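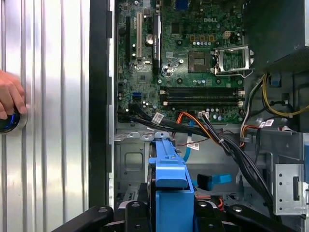
Teemu Väisänen wrote on Thursday to ask why we bother recording the failed attempts at all, and whether 34 good ones wouldn't teach the model more. Fair question. I keep the failures if the arm recovers by itself and bin the rest. Raelene Treloar would keep everything — we haven't settled it.

The Kirstead set is old desktop towers, opened up, with the arm guided by hand through each job. We got 17 usable runs this week. Cables are the slow part. They never hang the same way from one run to the next, so I've stopped tidying them before we start. The model needs to see the mess.

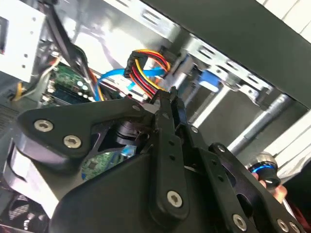
Still to do

Label the cable runs by Thursday. Nine of them have no end marker, so those need trimming by eye.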